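Push buttons, sorting week

Gallery updated 9 Aug 2020

Quick page, more when I get time. We pulled the old operator panels out of the Proststead pump house and ended up with boxes and boxes of switches. Most are fine. Some are junk. Sorting before anything goes back on a shelf — should have been done years ago.

System is simple. Upright buttons get set in the blue tray by cap color, red and yellow first, green after. Red tray is for the ones lying down, still to be looked at. Contact blocks stay on for now, dont pull them off yet. 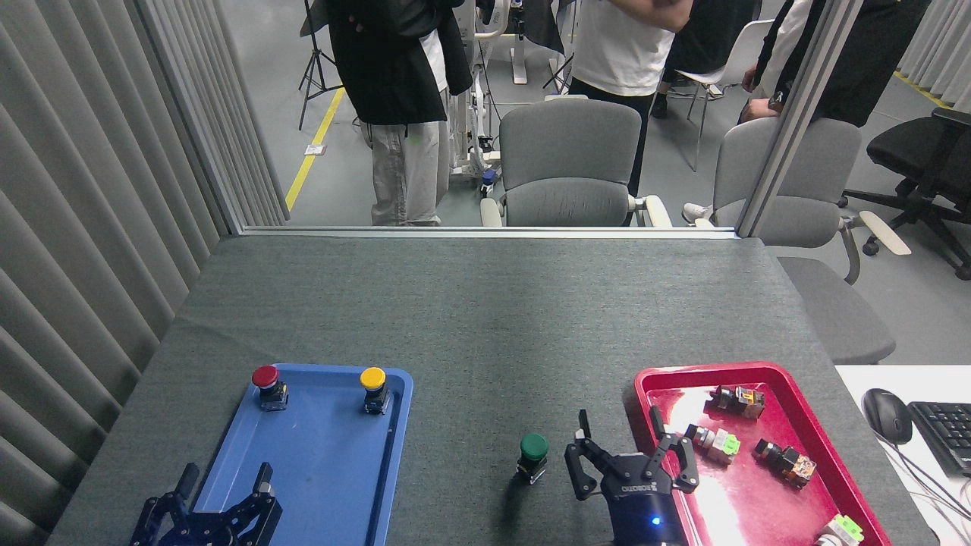
Caps first, then the blocks. Orange and green housings get mixed up all the time in the big boxes and I am tired of digging for one part. Felt on the table helps a lot, nothing rolls and the caps dont get scratched. Cheap stuff too, get the dark gray, it hides the dirt.

Labels are next. Cleterent bags, 100 to a pack, one switch per bag with the panel number written on it. Shelf 5 is cleared and waiting. Anything cracked goes in the scrap bin by the door, no saving "just in case" this time.

Part numbers — still working on the list. 41 lines typed in so far, 533 on the old Zalen inventory sheet, so a ways to go. Half the old sheet is in pencil and some of the lines are doubled. If your copy says something different from mine send it over, I'll check both agianst the parts.

Liepiņa panels come out in September. Same trays, same table, same felt. Bring your own gloves, and a small flat screwdriver if you have one, ours keep walking off.

More pictures once the shelf is filled.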